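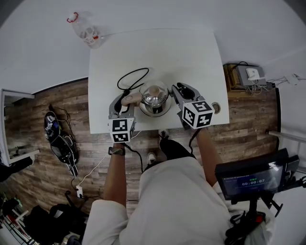 Stainless steel kettle on the white table, cord coiled behind it.

Kettle care and placement: frequently asked questions

Which kettles does this page cover?
The corded stainless steel models in the Fuvier and Flornby ranges. Glass and enameled kettles have a separate page. Part numbers are listed under Spares.

How much of the cord should be left out?
Enough to reach the outlet without tension, and no more. Slack can sit in a loose coil on the tabletop behind the kettle. Do not wrap it around the body, and do not let a loop hang over the table edge where a sleeve or knee can catch it.

Can I plug the kettle into a power strip?
We recommend a wall outlet. The Fuvier draws 1484 watts at full load, and many household strips are already feeding other equipment.

Is a white tabletop a problem?
Heat is rarely the issue. Scale is: drips dry to a gray ring that shows more on white. Wipe with a damp cloth the same day. Older rings come off with diluted white vinegar, left for five minutes and rinsed.

How often should I descale?
Every 66 boils in hard water areas. In soft water, descale when deposits become visible on the floor of the kettle.
Use 800 ml of water with two tablespoons of citric acid. Bring to a boil, switch off, wait 20 minutes, empty, then boil and discard one full kettle of plain water.

The outside has lost its shine. What should I use?
A soft cloth and a drop of dish soap. Unplug first and let the body cool. Dry immediately — polished steel shows every water mark. Steel wool and scouring powder leave scratches that cannot be buffed out at home.

My handle is beige. Will it discolor?
Light handles pick up tea and coffee stains. Baking soda paste removes most of them. Bleach is not recommended. The replacement handle is part 412 and fits both ranges.

Can the kettle go in the dishwasher?
No.

Does the Nolora filter fit?
It fits Flornby kettles only. Fuvier owners should order the Cuadros mesh, sold singly.

Where do I send a kettle for repair?
Use the returns form. Empty the kettle and pack the cord separately from the body. Returns are logged on Wednesday.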